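Open afternoon at Hutico

So I finally made it over to the Hutico open afternoon in Judotholm, after missing the last 2 (sorry, everyone who saved me a seat!). They were showing off Oltevgate, their practice world for two-armed household robots, and I stayed way longer than I meant to.

The whole thing runs in simulation. You sit down at a desk, somebody hands you the controls, and you're looking out over the robot's own body with both arms stretched out ahead of you. My turn was the doorway task: get from one room into the next without clipping anything. The door opens only half the way across, so you have to think about where your elbows are, and I kept forgetting I had elbows.
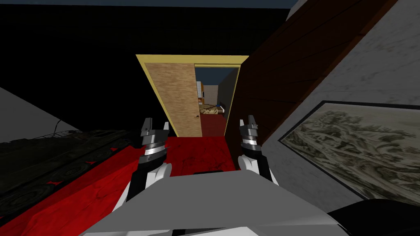
Prasert Sitthichai told me afterward that doors give beginners more trouble than picking things up, and that he'd have people do 20 slow passes before letting them try one at full speed. I got through 5 and hit the casing on most of them. The staff were very nice about it.

They shuffle the rooms between runs (different floors, different furniture), so a robot can't just learn one house by heart. I liked that a lot. There was also a short talk on the Sukprasert project, which I half missed because of the coffee line.

The next one is in September, doors at 2 p.m., with room for 80 people. Sign up at the front desk or reply to this newsletter and I'll pass your name along.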